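Two-finger or vacuum for PC teardown cell?

Forum: End effectors and tooling
Thread started in May

agasser
We are setting up a small disassembly cell for old desktop towers. Tasks are RAM out, drives out, expansion card out, cables unplugged. The arm is settled. The open question is the end effector: an electric two-finger or the Rerley suction head. Has anyone run both on the same case?

jhaldane
Ran both at Espiritu. Suction is fine on side panels and flat drive lids. It is useless on memory modules and on anything behind a wire bundle. We went back to two fingers and kept the suction head for panels only.

Galang_R
Disagree on "useless". With a 15 mm cup we got modules off the tray reliably. Out of the socket is another matter, I grant that.

wmontoya
We have been on the two-finger side of this for a while. Towers go on their side on the slotted bench, open side up, with a printed fixture plate to the left for the parts. The Robotiq fits between the drive cages and the power leads if you come in from above and keep the wrist vertical.

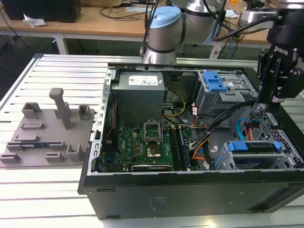
Stock fingertips are too wide for the memory slots, so we print narrow ones. Over 70 module pulls with the printed tips we had three slips, all on the slot nearest the CPU socket. Grip force matters less than finger width. Drive rails are easy. The power loom is not — it moves every time you touch it, and a position taught before the first pull is wrong by the third.

agasser
Useful. Are the slips detected, or do you find out at the fixture?

wmontoya
Finger position after close. If the gap reads under the module thickness, retract and retry. No camera on the wrist at present.

jhaldane
That check misses a module held at an angle. You need a camera, or at least a force check when you place it.

wmontoya
The placing slot catches most of those. I would still like the camera.

Galang_R
What about tip wear? Ours, printed on a Zuneo, rounded off well before 1000 cycles.

wmontoya
Nowhere near that count yet. Will post when I am.

shielam
Different point. Tie the loom back before the arm starts. It takes a person less than a minute and saves a lot of replanning.

agasser
Then it is no longer an automatic cell.

shielam
Someone takes the side panel off anyway, unless yours does that too.

agasser
It is supposed to. Ordering the two-finger, plus one suction cup for the panel.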